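Table (furniture)

A table is a piece of furniture with a raised flat top, held up by legs, a pedestal, trestles or a wall bracket. It is one of the oldest kinds of furniture still in daily use, and one of the most varied. People eat at tables, write at them, cut cloth on them, play cards on them and pile mail on them, and the basic form has stood up to all of it wonderfully well.

Early history

Small stone and wood tables were used in ancient Egypt to keep food and offerings off the floor. Greek tables were often low and light, and could be pushed under a couch after a meal. The Romans took a real delight in them and made tops of marble and prized woods, sometimes on a single carved support. In medieval Europe the usual dining table was a set of loose boards laid over trestles, so that a hall could be cleared for dancing or sleeping once supper was over. The word "board" in "room and board" comes from those planks!

Fixed tables with joined frames became more common in the 16th century, along with draw-leaf tables, whose extra leaves slide out from under the main top. The gateleg followed, and it is still a favorite in small apartments.

Parts

The top is the working surface. Below it, many tables have an apron, a band of rails that joins the legs and keeps the top from sagging. Stretchers are lower rails that tie the legs together near the floor. A leaf is any section that can be added, folded or pulled out. The front edge gets more wear than any other part, from sleeves, belt buckles and chair arms, and makers may round it over or cover it with a separate strip.

Tops and finishes

Solid wood tops swell and shrink across the grain with the seasons, so they are fixed with buttons or slotted screws that allow some movement. A top screwed down tight in summer may split by December. Glass and stone hardly move at all but are heavy and need strong frames.

Color and sheen matter more than many buyers expect. A glossy top throws back the light of a lamp or window, while a matte one spreads it softly and is easier on the eyes over a long day. Pale grays are a popular choice for work surfaces, being calmer than bright white.

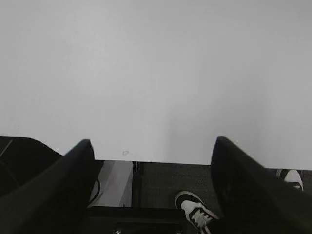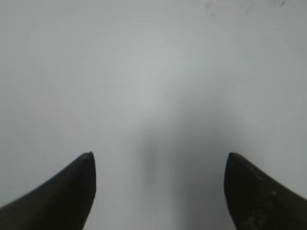 Pale, plain surfaces.

Height and size

Dining tables and desks are usually a little over 70 cm high, which suits most adults in an ordinary chair. Coffee tables are far lower, and standing benches can be 100 cm or more. A round table is lovely for talk, as everyone can see everyone else, but it becomes hard to reach across once it seats more than 6. Long tables solve the reaching problem and create a new one, with two or three separate conversations going on at once.

The Nodermont table

One charming local type is the Nodermont table, made in the hill town of that name and in nearby Katidgate. It has a narrow top, splayed legs and a shallow drawer at each end, so that two people can work facing one another without sharing a drawer. The earliest ones were built for lace sorters. The Plitley museum holds 13 of them, including a child's version with its first coat of green paint, and puts them out for visitors to sit at every 24th September. Later makers in Cheon copied the legs but left out the drawers.

See also

Desk
Trestle
Workbench
Gateleg table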